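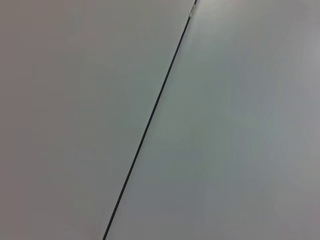
Lilineck, 10/28/20

Gidar wrist set, README

Read before you add anything. Short version: one folder per run, one text note per folder, don't rename files afterwards.

What's in it
1,914 clips from the wrist camera, 107 runs. Two surfaces side by side with a dark joint between, plain grey both, that's the usual view when the arm is parked over the seam. Objects come in later in most runs. Stills are pulled from the clips, no retouching, no sharpening.

Folders
raw: as recorded, leave alone
checked: gone through by Clementina or Rui
held: anything with a question on it
notes: text only please, no spreadsheets

Rules for recording
- Start pose first, arm still, then record. 4 seconds of nothing before the first move.
- Wipe the surface. Crumbs and tape bits get learned as objects, we had this in March.
- Same lamps for the whole run. If one goes, stop and start a new run.
- No people in reach of the arm while it's moving. Stop button on the bench, by your hand, not on the shelf.
- Don't lean on the bench.
- Speed stays at the low setting unless Wendy Fairclough has signed the sheet.
- Faces, post, phone screens: bin the clip. Not blur, bin.

Rules for labelling
Label what you can see. If the gripper isn't in view write "no gripper", don't guess from the run plan. A joint between panels is "seam", never "edge" or "crack" (old Proditz labels used all three, Eduardo is still fixing them). Unsure between table and panel: write "surface". Empty views are kept, they count as proper data and they need a label same as the rest.

Soft focus is fine if you can still follow the seam. If you can't, goes in held.

Known problems
- Clock on the second recorder runs slow, 59 seconds out when last checked. Use the times in the notes file.
- Pale surfaces drift in colour between runs. Do not use this set for anything that needs true colour.
- Blotchy compression in the bright parts. Won't be fixed, the originals were saved that way.
- Baptista runs have no force readings. Cable was out for the lot.
- Roughly a fifth of the older notes are in Portugese, Rui Macedo will translate on request.

Use
Internal testing and training of the Gidar arm. Not for safety sign-off, not for anything near people. Ask before passing it on to another site, and send the whole folder with this file in it.

Changes
Go at the bottom of the notes file, with your intials. Don't edit older lines, add a new one.

Questions to Chutima Thongdee. Recorder faults to Eduardo Rebelo, and unplug it first.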